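Shared workshop in Beldale puts two-arm packing cell on the bench

BELDALE, April – Members of the Juntunen workshop have assembled a two-arm cell for practicing bakery counter work, and the build is now open to other members by booking.

The cell is a white table with pale walls on three sides. Both arms bolt to one length of slotted aluminum extrusion along the front edge, so either can be unbolted and shifted sideways without drilling the tabletop. Purple cables run along the arms and down toward the bases.

Kurniawati Mandagi, who led the build, said the cabling took longer than the mechanical work. Two early layouts snagged at full elbow bend and were scrapped. The final version went through 1154 logged cycles before a connector had to be reseated.

Current work covers two jobs: moving bread and buns with ordinary kitchen tools, and holding paper bags by their cord handles. The grippers have no special tool mounts. Spatulas and tongs are clamped directly in the jaws, which limits how far a tool can tilt before it slips. Handles are the harder case, Mandagi said, and the group has more than 30 grip settings on file for them.

Parts lists and rail drawings are kept in the workshop's Keltidcombe folder. A second cell is planned for the Kistbridge site, with the same rail and a deeper table. Bench slots are 43 minutes and can be booked back to back.
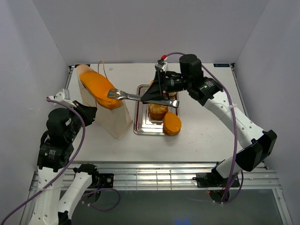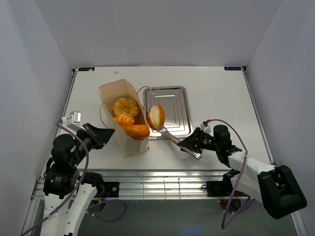
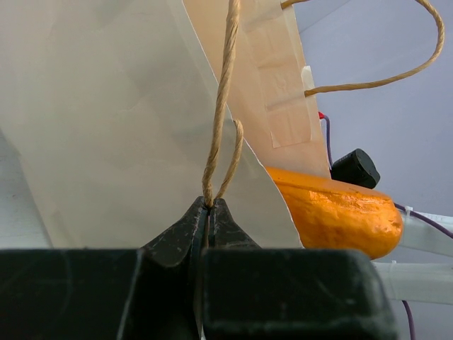
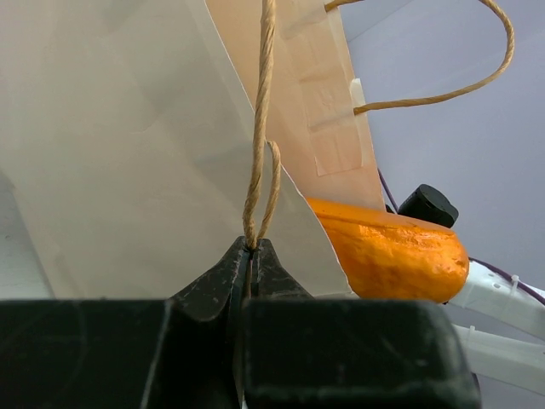
From top: spatula at the sweet potato half; tongs holding a round bun; twisted cord handle in the gripper tips; the cord handle of a white bag gripped in front of a brown one.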